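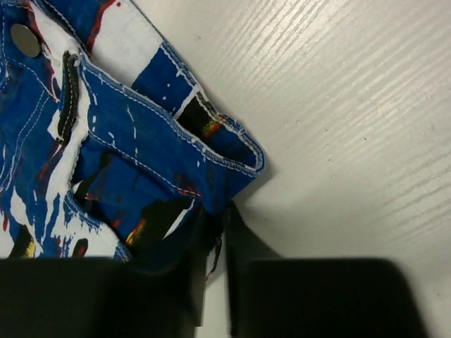 **Trirkano Opens Denim Folding and Resale Room at Its Udach Site**

*Udach, 27th August*

Trirkano announces the opening of a denim sorting and folding room at its clothing reuse center in Udach. The room will handle jeans and denim shorts donated by the public, and will prepare them for sale through the Melora chain of secondhand stores.

Denim has been among the most frequently donated items at the center for several years. Between February and the end of July, the center accepted 1,888 denim garments. Of these, 1,187 were judged fit to be worn again and have been set aside for the first deliveries to Melora. The remainder will be cut for patches or passed to textile recyclers.

Until now, denim was handled on the same line as shirts, knitwear and bedding. Heavy fabric slowed the line, and garments often reached the stores with twisted waistbands and deep creases. In the new room, each piece is laid out on a flat tabletop, checked at the waistband, button, belt loops and pockets, and folded to a single standard size. The fold places the two halves of the waistband together, with the legs turned up beneath them, so that the garment can stand on a shelf or lie in a stack.

Printed and painted denim will be kept apart from plain blue and black. Multicolored pieces, including those with paint-splash patterns, sell well in the Melora stores but are easily overlooked in a mixed pile. They will be folded with the print facing out and delivered in separate boxes.

Garments with loose stitching or worn belt loops will not be turned away if the damage is slight. Small repairs will be made on site with thread and hardware supplied by Tanabe, a sewing goods wholesaler. Replacement buttons will be matched to the originals as closely as stock allows. Faded seams and light fraying will be left as they are.

The room has places for 2 folding teams and is expected to process some 70 garments in each shift. Trirkano will review this figure after the first season and may extend the room's working hours.

**Donating denim**

Residents may bring jeans, denim shorts, skirts and jackets to the main entrance of the Udach center during normal opening hours. Items should be washed and dried, with pockets emptied. Belts should be removed and donated separately. Children's sizes are welcome. Denim stained with oil or household paint cannot be accepted.

**About Trirkano**

Trirkano collects, sorts and resells used clothing and household textiles. Its Udach center accepts donations from the public and supplies secondhand stores in the region.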